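Subject: Re: [berniswood-residents] Bus shelter on Sisero Road

On November 7, 2023, a list member wrote:
> Does anyone know what is going on with the shelter at the bottom of
> Sisero Road? The council took the side panels away after the last lot
> of smashing and it's been a roof on four legs ever since. My mum waits
> there for the 40 and got soaked twice last week. I rang the town hall
> and was told it was "in the programme", whatever that means. Also, is
> it true they're spending money on the Zamberg Square planters before
> this?

Hello all,

I can answer some of this as I went along to the highways and open spaces meeting last night (there were four of us in the public seats and one was asleep, so it's not as if I had to fight for a chair).

"In the programme" means it's on the list of street furniture repairs to be finished before the end of April. There are 12 shelters on that list and ours is on the second page. I did ask whether the second page means second in the queue and the officer said no, it's alphabetical. So Sisero Road comes after Mill Lane and Orchard Way purely because of its name, at least on paper. The order of work depends on when the panels arrive.

The panels are the sticking point. The old glass ones were made to fit by Söderlund, who put the shelters up in the first place, and the council doesn't want to buy glass again after three lots of breakages. They're going for a clear plastic sheet instead, which needs different brackets, and those have been on order since the summer. When they come they'll do the side facing the park first – that's where the wind comes from, so your mum should notice the difference even before the rest is done.
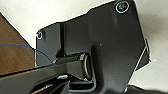
Plastic part with screw fixing, close up

On Zamberg Square, yes and no. The planters are being done now, but the money for them is from the market traders' levy and can't be moved across to bus stops. I grumbled about this myself at the spring meeting and got a very long explanation, which I'll spare you. They're replacing 25 of the edging tiles and repainting the benches, and the two planters by the chemist are going altogether so that prams can get past. I'm quite pleased about that bit! I've been catching my ankles on the left-hand one for years.

A couple of other things came up while I was there:

The lamp outside the library has been reported again. If it's still out when you walk past, please report it on the council website too and quote the number on the column, as they seem to treat each report separately.

The litter bin by the Berniswood allotment gate is coming back, but on the other side of the path. No idea why. I'd nodded off a bit myself by then.

Cameras at the shelter were mentioned and dropped within a minute. One councillor wants the hedge behind it cut down to waist height so people can see in from the road, and that did get agreed, so expect some noise one morning.

If anybody wants to write in about the shelter, I'd say do it before the next meeting and mention the bus number and the times you use it. The officer said they'd had 30 emails about the planters and only two about the shelter, and I sent one of those. Might be worth your mum sending a line as well, or you sending one for her if she's not on email.

I've got the agenda papers as a PDF if anyone would like them. It's a big file and mostly drains, so I won't attach it to the list.

Cheers,
Me from number nine

--
You are receiving this because you are subscribed to berniswood-residents.
Replies go to the whole list. Please trim quoted text.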